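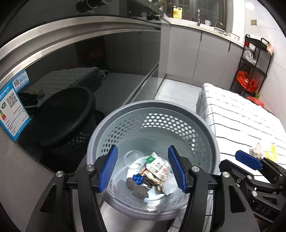 Waltraud Janssen wrote back that the datum was wrong, that it had been wrong in December, and that she would not sign a level book in which the same benchmark had two heights.

Home | Stories | Archive | Contributors | Contact

11 May 2023
By Ngân Đồng
Print this page | E-mail this page

THE BENCHMARK AT MULBERG

Carola Diekmann read the letter twice and put it under the stapler. The benchmark in question was a brass bolt set in the north pier of the bridge at Mulberg. The first survey gave it as 259 millimetres above the sill of the lock. The second gave it as 259 millimetres less 16. Both surveys had closed within tolerance. Both had been run by Lutz Schmieder, alone, with the same instrument.

She rang him at the Drotcombe office.

"Which do you believe?" she asked.

"The second."

"And the first?"

"When I did the first, I believed that."

Levelling is a slow procedure. The instrument is set up midway between two staffs, a backsight is read, then a foresight, and the difference is booked. The instrument is carried forward and the procedure repeated. From Braltness to Mulberg it took 41 set-ups. An error in one of them stays in every height that follows, and the sum at the foot of the page will come out correctly all the same.

Carola took both books home. She went through the first at the kitchen table with a ruler laid under each line. The figures were small and upright until set-up 30, where the pencil changed. After that the sevens had a bar through them. Lutz did not bar his sevens.

She checked the second book. No bars.

In the morning she drove to Mulberg. The river was low and the bolt was where the drawing put it, a little green at the edge. She held her thumb against it for a while, then walked back along the towpath to the point where set-up 30 should have been. It was a level piece of ground beside a bench, with a view of the weir.

Lutz arrived before noon and sat down on the bench. He did not ask why she had chosen it.

"Canan Çetinkaya was staffman in December," Carola said. "You booked the line as run alone."

"She wasn't on the payroll by then. Brinkmann had let her go the week before. She came anyway."

"And she finished the book."

"My hands were cold. I read the figures out and she wrote them down." He looked at the weir. "I may have read one out wrongly. We were talking."

"What about?"

"She was going home to be married. I had only just heard."

Carola opened the first book on her knee and turned to the page. The foresight at set-up 30 had been rubbed out and written in again — neatly, in the hand with the barred sevens.

"I'll strike the first survey," she said. "The second stands. Waltraud will sign for one height."

"Yes."

"I need a reason for the remarks column."

He thought about it. A barge was waiting for the lock, and the keeper had come out to look at the gauge.

"Observer error," he said.

She wrote it down, initialled it and passed him the pencil.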